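How to ask your council what its CCTV cameras are for
Cameron Galbraith, 24 January 2024

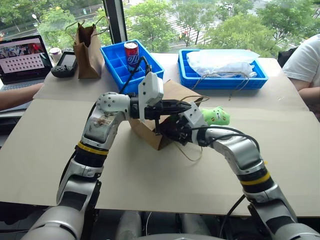 I got into this when three new cameras went up on Duleck Road and I couldn't find a word about them on the council's website. I'm no lawyer, I just like knowing who's watching me buy milk, and a Freedom of Information request is a very good way of finding out (free to send, too!). Before you write anything, get your bits of paper together: any leaflets that came through the door, council minutes, photos of the signs on the lamp posts. A plain brown cardboard box like the one on the table there, flaps open so you can chuck things in, will do you fine. Mine got full quicker than I expected.

Step 1: Find out who runs the camera
Go and read the sign. There should be one nearby saying who operates the system and how to contact them. I spent a whole fortnight badgering Werberg Borough Council about a camera that belonged to the Forsyth shopping arcade, and private firms don't have to answer FOI requests, so that was me told. If it's the council or the police, carry on.

Step 2: Write your questions
Keep it short. I asked 4 questions and got proper answers to most of them:

When was the camera installed, and what was it meant to deal with?
Is there a data protection impact assessment, and can I have a copy?
How long are recordings kept?
How often have recordings been passed to the police in the past year?

Ask for documents and figures. "Why are you spying on us?" feels great to type but it won't get you very far - I've tried. Give dates as well. "Since October" is much easier for someone to search for than "recently".

Step 3: Send it
Email is fine. Most councils have an FOI address or a form tucked away at the bottom of the website. You need to give your real name and somewhere for them to reply, and that's all. You don't have to say why you want to know. Save the reference number they send back. Mine was 3354 and I ended up quoting it so often I could say it in my sleep.

Step 4: Wait, then nudge
They should reply promptly, and within 20 working days at the latest. Put it in your calendar. With Werberg I gave it 4 weeks and then sent one polite line asking where things were, and the answer turned up the next morning. All 351 pages of it, mostly the contract with Urnodmont, the firm that fitted the cameras. Search for "retention" and "sharing" first and you'll save yourself an evening.

Step 5: If they say no
They have to tell you which exemption they're using. Crime prevention is a common one with cameras, and sometimes it's fair enough, as they may not want to publish exactly where the blind spots are. Still, you can ask for an internal review, and after that you can complain to the Information Commissioner's Office. In my review I said I'd be happy with the locations blacked out, and they sent the rest.

One last thing. If what you want is footage of yourself, that's a subject access request and it goes a different way. Tell them the date, the time, the place and what you were wearing, and get it in fast before the recording is wiped.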